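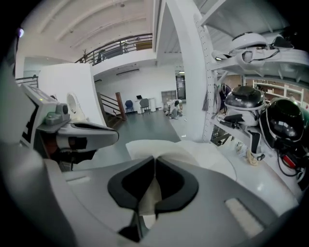
Figure 1. Two hand-held grippers in the workshop, with a white sheet of cloth or paper behind the jaws of the nearer one.

Can a Parallel Gripper Fold the Laundry? Final Report, Household Manipulation Project
Krisztina Pintér
Submitted 2025-10-25

1. Question

The project asked whether a pair of simple two-jaw grippers has enough mechanical ability to do common household and shop-floor chores. It did not ask whether a robot can decide how to do them. Those are separate problems, and most of the reports I read before starting mix them together. When a machine fails to fold a towel, the failure can come from the hand, from the arm, from the camera or from the software, and a demonstration video seldom shows which one.

To isolate the hand, all chores were done by a person holding a gripper in each hand. The person supplies the vision, the planning and the arm motion. If a chore cannot be done under those conditions, better software will not fix it while the hand stays the same. If it can be done, the result is an upper limit and says little about when a machine will reach it.

2. Equipment

The grippers are hand-held units with two opposing jaws that open and close along a single axis. The pads in Figure 1 are dark rubber, shaped like a broad V, and meet at a narrow slot. The shape centers a round object such as a bottle neck or a handle. It is less suited to sheet material, where contact is limited to the line along which the pads meet.

There is no force readout. The operator feels some resistance through the grip but has no direct sense of slip. I consider this a fair handicap, as many low-cost arms have the same limitation.

Test materials were cotton dish towels, printer paper, plastic bags, screw-top jars, mugs, small cardboard cartons and a bin of mixed hardware.

3. Method

I selected chores from two lists. The household list came from the Nirby time-use diary that our course group kept in April. The shop-floor list came from the packing bench at Ellberg, where I had a summer placement. Chores that need water or heat were left out.

Each chore was first done with bare hands and then with the grippers. A trial ended when the chore was finished, when an item was dropped outside the work area, or when the time reached 20 times the bare-hand time. In total 66 gripper trials were recorded. All were done by me after two practice sessions, so the results contain a learning effect that I did not correct for. Later trials of the same chore were nearly always faster than earlier ones.

Outcomes were graded as complete, complete with damage or poor quality, and failed. For folding, "poor quality" meant that the edges missed each other by more than two centimeters.

4. Results

4.1 Rigid objects

Moving mugs, jars and cartons between a table and a shelf caused little trouble. The V shape of the pads held mug handles well. Failures happened when a carton was wider than the jaw opening and had to be squeezed between both grippers. This works, but both hands must then move together, and the load tips if one of them leads.

Jar lids could be loosened if the lid fit within the jaws. Turning was limited by the wrist, so each lid took several grips. A hand rolls the lid between the fingers and does not have this problem.

4.2 Sheets and cloth

Cloth gave the widest spread of results. Once a corner was between the pads, holding it was easy. Picking up the corner was the slow part. A towel lying flat gives the jaws no edge to close on, and pushing down on it moves the whole towel. The method that worked best was to pinch a small ridge near the center, lift, and find a corner with the second gripper as the towel hung. Most of the time in every folding trial was spent on this step.

Paper was worse than cloth. A single sheet on a smooth table could only be picked up by sliding it past the table edge. Pinching from above creased it. All paper trials without access to an edge were graded as failed or damaged.

Plastic bags could be carried but not opened. The two layers slid together between the pads and did not separate.

4.3 Small parts

Sorting bolts and washers from the bin was possible and very slow. Bolts standing at an angle were picked up on the first attempt more often than bolts lying flat. Washers lying flat behaved like paper: the jaws need something to get under, and the bin floor does not offer it.

5. Discussion

The chores divide by access more clearly than by weight or size. If the jaws can reach two opposite sides of an object, the hand is adequate. If the object lies flat against a surface, it is not, and the operator has to change the situation first by sliding, bunching or tilting. People do this without thinking. A machine would need to have it in its program or learn it from many recorded attempts.

The Lerano product sheet supplied with our course reading lists towel folding as a supported task. The text states that towels are presented hanging from a clip. By my results this removes the hardest step. It is a reasonable choice for a laundry plant, where a fixture can be added to the line. In a home the towels are in a heap, and someone would have to hang each one up.

The Mofokeng packing cell described in the same reading takes a similar approach with trays that hold parts upright. I would expect most useful shop-floor automation to continue this way, with money spent on the tray in preference to the hand.

6. Limitations

One operator did all the trials. The operator also designed the grading, and the poor-quality threshold for folding was set after the first few towels had been seen. Bare-hand times were measured once per chore and should have been repeated. Nothing here measures reliability over a working day, and pad wear was not tracked.

7. Answer to the question

For rigid objects of moderate size, standing free, the gripper is not the obstacle. For flat cloth it is a partial obstacle with known workarounds. For single sheets of paper, thin bags and flat washers it is the wrong tool, whatever controls it. A follow-up should repeat the cloth and washer trials with a thin fingernail edge added to one pad, leaving the other unchanged, and use at least one operator who has not read this report.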